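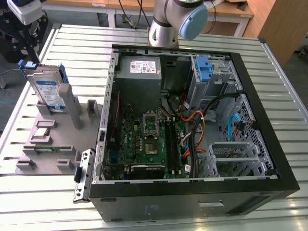

A desktop tower open on the bench, with a hard disk drive, processor and memory module set out in the parts holder beside it. Photo: Plusska

News > Media releases > Computer Refurbishment Program

3 comments | 10 shares

PLUSSKA EXPANDS DESKTOP COMPUTER REFURBISHMENT PROGRAM TO HUTENCOMBE

PLISCOMBE – Plusska today announced the expansion of its Computer Refurbishment Program to households, schools and small businesses in Hutencombe, with a second collection point to open at the Petkov Electrical premises in February.

The program accepts unwanted desktop computers, assesses them at the component level and returns serviceable machines to use in the district. Equipment beyond economic repair is stripped for parts, and the remaining metal, plastic and circuit boards are forwarded for recycling.

Plusska received 369 desktop computers at its Pliscombe workshop during the past financial year. Of these, 131 were rebuilt and placed with local families, students and community groups. A further 100 were dismantled to supply parts for other repairs. The balance was either recycled or is still awaiting assessment.

"Many of the towers we receive were put out of service on account of a single part," Plusska said in a statement. "A replacement drive or an additional memory module is often enough to return a computer to a standard suitable for homework, correspondence and online government services. The Hutencombe collection point will allow residents there to take part without making the trip to Pliscombe."

Bench assessment

Each tower accepted into the program is laid on its side at the workbench and the side panel taken off, giving clear access to the motherboard, power supply, drive cage and expansion slots. The processor, memory and hard disk drive are assessed separately from the case. Purpose-made holders are used at the bench for this stage, with a recessed pocket for the processor, a long slot for memory and upright slots for drives, and small components are kept in the holder while work on the tower proceeds.

Processors receive particular attention. The contacts in an open socket are easily bent, and Plusska's bench procedure requires the socket area to be inspected under good light before any chip is seated. Power cables and data leads are checked for damaged insulation and loose connectors. Power supplies are tested under load, and any unit with an unreadable specification label is set aside.

Drive rails, release latches and slot brackets are retained wherever possible. These fittings vary considerably between manufacturers and are seldom sold on their own, and a missing pair of rails can delay an otherwise finished machine by several weeks. Plusska asks donors to leave them in place.

Data security

All hard disk drives accepted by the program are erased in full before reuse. Drives that cannot be erased are physically destroyed at the Pliscombe workshop, and a certificate of destruction is available to donors on request. Donors are nevertheless encouraged to back up any files they wish to keep – Plusska is unable to recover data once a computer has been handed over.

What may be donated

From February, the Pliscombe and Hutencombe collection points will accept the following items:

- desktop towers, complete or incomplete
- internal hard disk drives, memory modules and expansion cards
- power supplies and internal cables
- keyboards and mice in clean condition

Loose processors and memory should be placed in an anti-static bag or the original packaging. Printers, televisions, cathode ray monitors and battery-powered devices cannot be accepted under the program. Schools and businesses wishing to donate more than 10 computers are asked to contact Plusska beforehand so that a collection can be arranged.

There is no charge to donate. Rebuilt computers are offered to concession card holders and registered community groups, and applications may be lodged at either location once the Hutencombe point has opened. Petkov Electrical will receive donations at its rear counter during normal trading hours. All assessment and repair work will continue to be carried out in Pliscombe.

About Plusska

Plusska is a not-for-profit organisation based in Pliscombe. It operates repair, reuse and recycling services for household and office equipment.

Media enquiries: Plusska Communications Office, Pliscombe

This website uses cookies to improve your browsing experience. By continuing to use this site you agree to our cookie policy. Accept | Manage settings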